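Step 2. Clear the surface
Take everything off the table you plan to cut on and wipe it down with a damp cloth. Allow 13 minutes of drying time before laying out fabric. Grit under the cloth will pull the grain off line.

A plain white top makes chalk marks on dark cotton easier to follow.
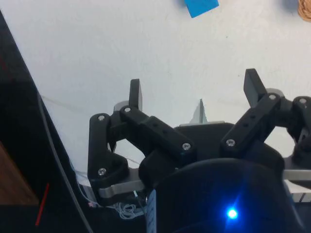

Step 3. Square the fabric
Fold selvage to selvage and slide one layer until the fold hangs flat — ignore the cut ends for now. Trim at 39 inches, then pin every 6 inches along the fold.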